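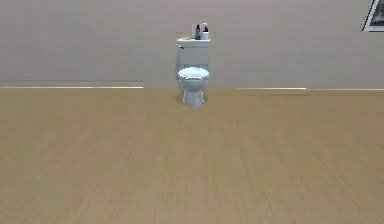
Fixing a door your robot can't drive through (when the door is clearly open)

I lost most of November to this one, so I'm writing it up while I still remember what I did. If you run a mobile base in Sanari and it stops dead in a doorway with plenty of room on both sides, this might save you some hair pulling. I'm assuming you've already got a scene loaded and a planner talking to it.

My setup is a Flatel apartment scene, the Lengyel planner on top, and Zonlow for logging. The task is dull: start in the living room, go through the bathroom door, park in front of the toilet. I'd run it 1,018 times overnight and went to bed feeling pretty good about myself.

In the morning I had 12 runs marked "stalled". That's not many! I nearly threw them out. Then I opened one and the base had spent the entire run pushing against nothing, wheels turning, right at the threshold. On a real robot that's a cooked motor or a chewed-up door frame, and we were planning to put this same controller on a real robot. So, no throwing out.

Step 1: Keep the bad runs

Before you touch a single setting, copy the stalled runs into their own folder, along with the seed for each one. Zonlow overwrites the last batch if you start a new one with the same name (yes, I learned this with an earlier bug, and yes, I was grumpy for a week). You want to be able to replay the exact same failure over and over, and without the seeds you're just hoping it shows up again.

Step 2: Replay one with the planner off

Pick a run and feed the recorded wheel commands straight back in with Lengyel disconnected. If the base stalls in the same place, the planner didn't cause the stall. Mine stalled in the same place to the millimeter.

I had spent two evenings tuning the planner's clearance before I thought of doing this. Please do it first.

Step 3: Look at the door from low down and close

The default overhead camera is great for checking a route and useless for checking a door, since you mostly see the top of the slab. Drop a free camera into the hallway side, get near the door, and look past it toward the bathroom so that you've got the door edge, the handles and the floor on both sides all in one view.
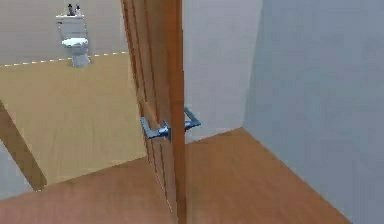 Render: Tamás Veres, Flatel apartment scene

Check the lever handles while you're there. They poke out on both sides of the door, and I was sure one of them was catching on the robot's mast. It was a lovely theory. I deleted both handles from the scene, replayed the run, and the base stalled exactly as before. Put them back afterward, because you do want your robot to respect door handles.

Tamás had also wondered about the threshold, where one floor meets the other. Worth a minute of your time: set both floors to the same height and replay. No change for me, but a tiny lip there can stop a small caster, and it's an easy thing to rule out.

Step 4: Turn on collision shapes

In Sanari the shape you see and the shape the robot bumps into are two separate things. Open the debug menu, switch on the collision overlay, and turn the visible meshes down to about half so you can compare them.

There was my bug. The visible door was partly open, and the collision door was hanging across the opening at a completely different angle. The robot had been shoving on an invisible door. I laughed, and then I said some things I won't type here.

If your overlay lines up perfectly, your problem is something else and you can skip ahead to the friction checks in Step 6.

Step 5: Find out when the two come apart

Don't just drag the collision shape into place and call it done. It'll come back. Print the hinge angle of the visible door and of the collision door at every reset, for every one of your stalled seeds, and do the same for a handful of good runs.

Mine matched on all the good runs. On the stalled ones, the visible door had its new random angle and the collision door still had the angle from the run before. Lajos Hegedűs, who wrote the reset code before moving over to the hardware side, took one look and guessed the order was wrong: the scene was being put to sleep before the new hinge angle had reached the physics. Most of the time the old angle happened to leave enough of a gap, so the robot squeezed by and the run counted as a success. That was the part that bothered me, because it meant plenty of my "good" runs had been good by luck.

The fix, in order:

Wake every jointed object at reset.
Set the hinge angle.
Step the physics 2 times with the robot frozen.
Read the angle back from the physics, not from the scene file.
If the two don't agree, stop the run and log it as a bad reset.

Don't skip the last one. A bad reset should never be able to turn into a score.

Step 6: Check everything else that gets moved

Doors are the obvious suspects, but anything your reset shuffles can go stale the same way. Go back to the living room end of the route and do the overlay comparison there too. I'd start with the dining chair, because ours gets nudged to a new spot each time and the base has to swing past it on the way out.

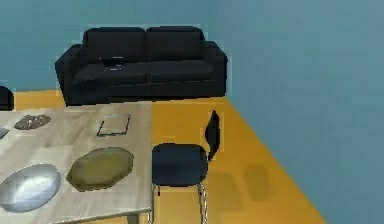 Chairs are sneakier than doors, I think, because a chair with stale collision tends to make the robot swerve a little, or pass straight through a leg, and neither one shows up as a stall. I had 5 runs that did the second thing, and every one was marked as a success. Sort your log by the smallest distance between the base and any furniture, and look hard at whatever comes out negative.

For friction: set the floor to one plain value everywhere and replay. If the stall goes away, put the values back room by room until it returns.

Step 7: Rerun the lot

Same seeds, same count, fresh batch name. Expect your success rate to drop the first time. Mine did, since some of those door angles really are too narrow for the base and the planner now has to admit it. I added a "door too narrow" result so those don't get lumped in with real faults.

I've left the angle check switched on for good. It adds a few seconds to an overnight batch. If you're on an older Sanari build without the readback call, you can get the hinge angle from the joint state dump, but you'll need to convert it from radians yourself.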